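The Kasprzak House

Hollis Marchetti drove up in November to sign the papers on his aunt's house. The odometer said 2961 when he turned off the county road, and he wrote the number in the little book because she had always done that.

Birdie Fitzsimmons was waiting on the porch with the keys. She had lived next door for 13 years and had on a man's raincoat.

"The heat's off," she said. "I can make you soup at my place."
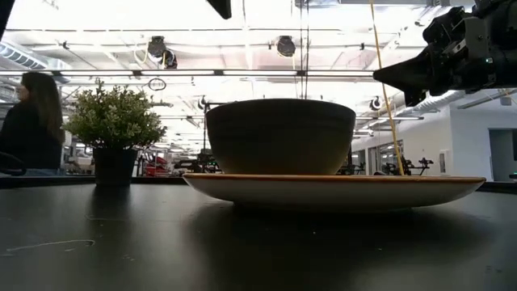 His aunt had left him the house and left Birdie whatever she wanted out of it, and the will did not say who should choose first. He had worried over this the whole drive. At Birdie's he sat down at a black table where a big dark bowl stood on a wide plate, with a small potted plant next to it, and he knew he ought to bring it up before she fed him.

"What do you want from over there?" he said.

"The ladder," Birdie said.

"That's all?"

"It's a good ladder. I lent her mine in 2000 and she left it out in the snow."

She went to the stove. He could hear her moving the pot. He asked if she wanted the piano, and she said no, she had listened to it enough through the wall of the garage.

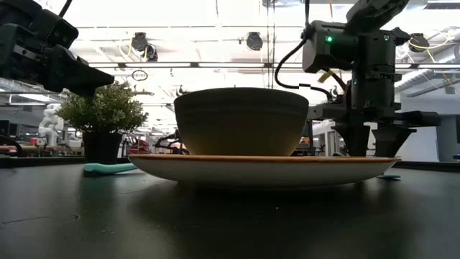
The bowl and plate on Birdie's table.

They ate. She told him the man from Sesent had come twice about the well, and that his aunt had hidden from him both times in the pantry. Hollis laughed and then had to put his spoon down for a minute.

At 8 he walked back across the wet grass and got the ladder out of the shed. It was heavier than it looked. Birdie had her porch light on, and she held the gate.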